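Storing winter sweaters without musty smells

Wollero
I have over 20 wool sweaters and no closet space until December. Bins or bags?

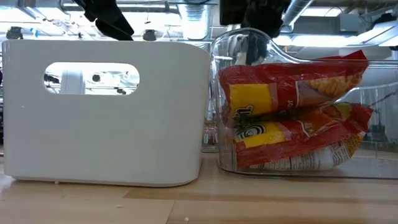

Wool has to be clean and fully dry first. Moths go for sweat and food stains. A white bin with a handle cutout lets in air — and moths, so tape mesh over the hole.
Irkirton

Bags. Mine have been fine.
Avotiņš

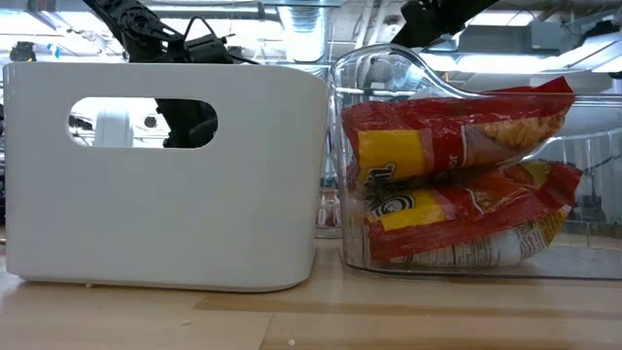 White bin and clear bin, side by side

I use clear ones so I can see what's inside. Fold, don't hang. Heavy ones go on the bottom. Check them every 2 months.
Weltumura 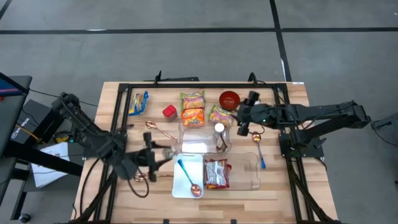
Related: Getting cedar blocks to smell again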